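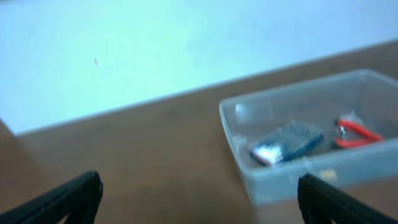

Speaker notes, Neltstead session, 5th April
Good practice for bin picking with mixed contents

Slide 1. Scope. Table-mounted arms with two-finger grippers and a wrist camera. Mobile bases are excluded. Khôi Huỳnh covers those after the break.

Slide 2. Bin rules as adopted at Curklow. Position is taught from the rim. Clear plastic bins get a separate entry in the risk assessment: depth readings through translucent walls are unreliable, and the planner must not treat a wall as free space. Fingertip clearance to the wall, 8 mm minimum on approach.

Slide 3. Hand tools in the bin. Pliers and cutters are graded as pointed items. Grasp at the handles, jaws away from the operator side. If anything that could be a battery or a bare board shares the bin, the tool comes out first. Pause here. Sabina Vlček will probably object on cycle time.

Slide 4. Speed. Cap at 80 mm/s inside the rim. Wrist images taken during fast travel are too blurred for a grasp decision. Stop, settle, capture, decide.

Slide 5. Records. Beklow logs hold around 3,000 picks. Of the stops reviewed, 73 were finger contact with the bin wall. Do not quote a rate, the denominator is still being checked by Rigoberto Arango.

Slide 6. Open points. Finger pad wear limit. Wording for loose bags and film. Draft text is with Anežka Gajdoš.

Leave slide 3 up for questions.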